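Setting up a two-arm plate sorting cell for shared benches

The steps below cover the checks to run before a Bomeck two-arm cell is enabled. They assume the Loris controller is installed and the local risk assessment is signed.

Step 1. Set the reach limits in software first, then confirm them by jogging each arm at 20 per cent speed. Keep laptops and paper outside the reach of both arms.

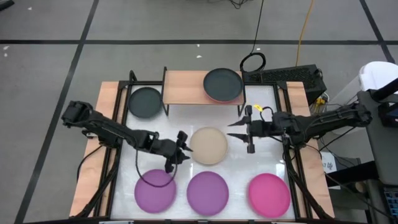 Both grippers at the centre plate, six plates on the bench.

Step 2. Dress the cables. A loop that hangs over the work surface can snag a rim – shorten it at the elbow and jog the arm again.

Step 3. Check the finger padding at the start of each shift. Replace it when the backing shows through.

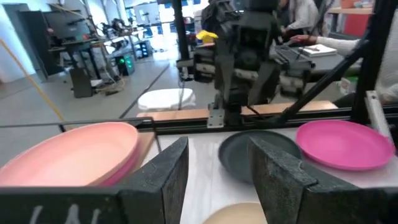

Vlasta Ďurica
Automation Safety Lead, Nolluvier

Step 4. Tell everyone at neighbouring desks before enabling the drives. The operator stays within reach of the emergency stop.

Step 5. Run 14 slow cycles onto the raised shelf. Log any dropped plate under code 424 and stop the run.

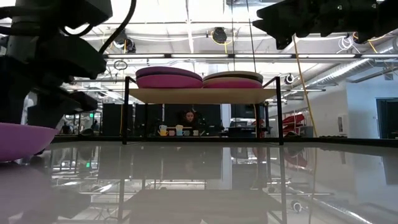
Who can reset the cell after an emergency stop?
Only the operator who signed on for that shift, once the cause has been found and written in the log.

Step 6. Sign the sheet and raise the speed limit to 50 per cent.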